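Category: List archive > Competitions and student builds

Subject: Re: Cable sorting task, proposal to keep it for the next round
Date: September 15, 2025
From: Normand Morin

I have read the proposal twice now and I still don't think we should keep this task in its present shape. I'll go through why, and I'd like to hear from anyone who has watched more of the attempts than I have.

The Stondum group wrote:

> We propose keeping cable sorting as the main task for next year.
> The students enjoyed it, the parts cost next to nothing, and the
> scoring is simple: a wire in the correct bin counts, a wire
> anywhere else doesn't. Our best team scored 73 out of a possible
> 100 by the end of May, and we think that shows the task is hard
> enough to separate the teams without putting beginners off. We
> would change nothing except the time limit, which could go up
> from 30 minutes to 40.

Taking the last part first, I can't see what the extra ten minutes buys. The slow teams in our club weren't slow because the arm moves slowly. They were slow because they spent most of the session arguing about where to close the fingers, and they'll do that for as long as you let them.

My bigger complaint is with "the scoring is simple". A wire in the correct bin counts. Fine. What is "in"? Have a look at what our lot were working with, from the wrist camera:

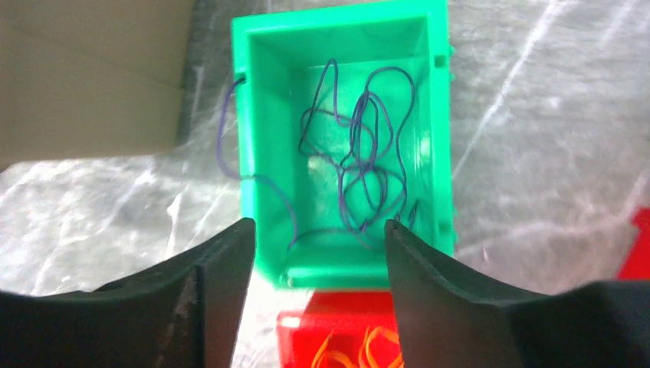

I asked six people at the club whether they would give the point for a wire with one strand hanging outside the wall, and got three firm yeses, two firm noes and a long speech. The rules say nothing on it. The Clornier team's software scores by colour over the area of the bin, so it would be happy with nearly anything that was mostly inside. A human judge with the sheet in hand might refuse it. If a team can gain or lose a place on that, the scoring isn't simple. It's short, and somebody has mistaken short for simple.

The same goes for bins that touch or overlap. Is the team allowed to nudge one? Our students assumed yes. The Skultia students assumed no and wrote a whole extra routine to stay clear of the rims. I felt rather sorry for them, as it was the best bit of code in their entry and it earned them no points at all.

Then there's the question of what the students learn from it. I know I go on about this. With a thin wire, closing the fingers in more or less the right place will often pick something up, and the team writes down a success. Ask them why that grasp held and the last one didn't, and you mostly get a shrug. I had one pair who were convinced their new model was better than the old one on the strength of four tries. I made them run it again with the wires laid out afresh each time and they went very quiet. That was a good afternoon's teaching, but it came from me being awkward. The task didn't ask for it.

I'm also doubtful about the 73. Was that one run, or the best of several? Were the wires put back by hand between runs, and by whom? I'm not accusing anyone of anything. I'd just want the same answer from every club before we compare totals, and at present we don't even ask the question. We certainly did it wrong here for the first few weeks, because the student resetting the table liked to leave the loops standing up nicely for his own team.

What I would be willing to support is the harder version that the older group has been trying, where the wire is attached to something and the rest of it has to be dealt with too. Here the fingers have hold of one end:
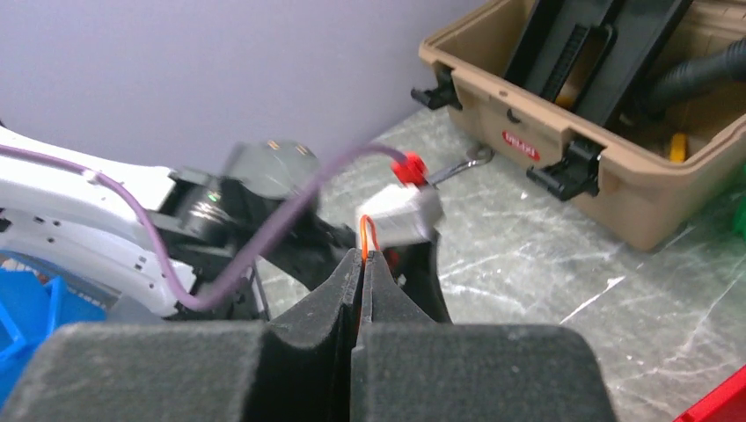
Orange wire loop held between the fingertips, with the white block, red cap and purple cable attached.

You can't get through that one by closing on whatever is nearest. The cable runs off to one side, the block tilts, and the students have to think about what the rest of the assembly will do when the arm moves. It also gives them something worth arguing about. I won't pretend we have good numbers for it. We haven't, and I'd be suspicious of anyone who turned up with some this early. Pastor (the planner, for those who joined recently) was never meant for anything that bends, and I expect half the entries will fall over on that alone.

The objection will be that it's too much for first years. Perhaps. In that case let them have the loose wires as a practice exercise, with no totals and no table of results, and save the scoring for the attached ones. I would sooner have a task where most teams get a low mark they can explain than one where they get a high mark they can't.

So, before this goes to a vote, I'd want the following written down:

- whether a wire partly over the wall counts, and who decides
- whether bins may be touched or moved
- how many runs, and whether we take the best or the average
- who resets the table, which should be someone from another team
- what happens if a wire snags on a finger pad and won't drop

The last one sounds petty until you've watched a team lose a third of their time to it. Foam pads are kind to the wires, and I wouldn't go back to bare ones, but they do want thinking about.

If the Stondum people can answer those I'll stop grumbling about the loose wires, though I still won't vote for 40 minutes. If they can't, I think we should leave the task out of the main event next year and say so early, so that nobody spends the winter on it.

I can send our rule sheet with my scribbles on it to anyone who asks. Please reply to the list and not just to me, as my club address bounces.

Normand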